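Open-air museum at Kostiuk: which houses can you go inside?

Forum: Historic Houses and Gardens > Trip planning

jolanta_cz
Going in February with my mother, who walks with a cane. The park map shows the miller's house, the weaver's house and the big farmhouse by the pond, but it doesn't say which ones are open. The website says "selected interiors." Does anyone know which?

Jolanta

claviergate
The farmhouse is open all year. The miller's house is open from spring on. In winter you can look in through a half door but that's it. The weaver's house was closed for roof work when I went and I don't know if it has reopened.

The farmhouse has a high sill at the front, so ask them to open the side door for your mother. There's a ramp there.

RKaushik
The weaver's house is open again. I was in it last month. Two rooms downstairs, loom in the back one. The loft is roped off.

I'd disagree about the side door. The ramp is steep and it was icy when I was there. The front sill has a handrail on the left and the attendant will help. My father is 80 and he managed the front fine.

claviergate
It depends on the person. A steep ramp is still easier than a sill that comes up to your shin if you can't lift your foot much.

jolanta_cz
She can do a step if there's something to hold. Thanks both. Is the fire lit in the farmhouse in winter? I read that they smoke the thatch.

vvasylenko
Yes, they light it in the morning and let it die down after lunch. Get there before 11 if you want to see it going. Your coat will smell afterward. The smoke keeps insects out of the thatch and dries the ropes that hold the rafters.
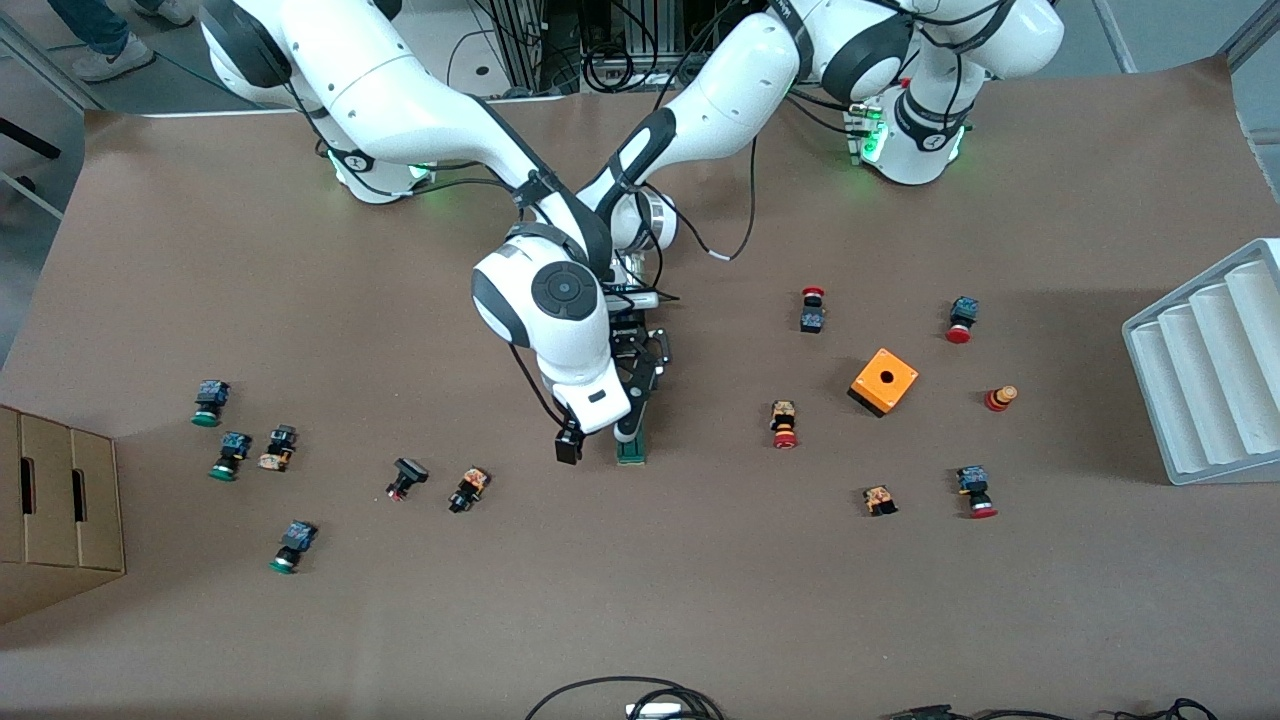
Getting there and tickets

vvasylenko
For the original poster: take the bus to Cuso and walk from the lower gate. It's flat. The upper gate is closer to the train but there are 40 steps down to the pond and no way around them.

Tickets are the same at both gates. The lower one takes cards.

S. Pfeiffer
Second the lower gate. One correction to the above, the smoke doing all that good is what the sign says, but the guide I had said the thatch lasts mostly because of the pitch of the roof and the smoke helps a little. He also said the house was moved from Jondden in 1,309 numbered pieces, and you can still see numbers on the beams near the hearth.

vvasylenko
The guide I had said the opposite about the smoke. They stopped the fires for a few years and had beetles in the rafters. I'd go with that.

S. Pfeiffer
Could be. Mine may have been simplifying.

RKaushik
The numbers on the beams are painted, by the way, not carved. Look on the side facing the wall. I missed them the first time.

ese_t
Is the tea room by the pond open in winter? It used to close when the garden paths did.

claviergate
Open, shorter hours. Soup and tea, no cakes when I was there. The plum walk behind it is worth doing if there's no ice. Some of the early trees were already in bud in February when I went, but that was a mild year.

jolanta_cz
Good to know. Plan is the lower gate, farmhouse first for the fire, then the weaver's house and soup. Does anyone know if they lend wheelchairs? She may want one for the way back.

S. Pfeiffer
They have 2 at the lower gate. You can't reserve them. Leave an ID at the desk and bring the chair back to the same gate.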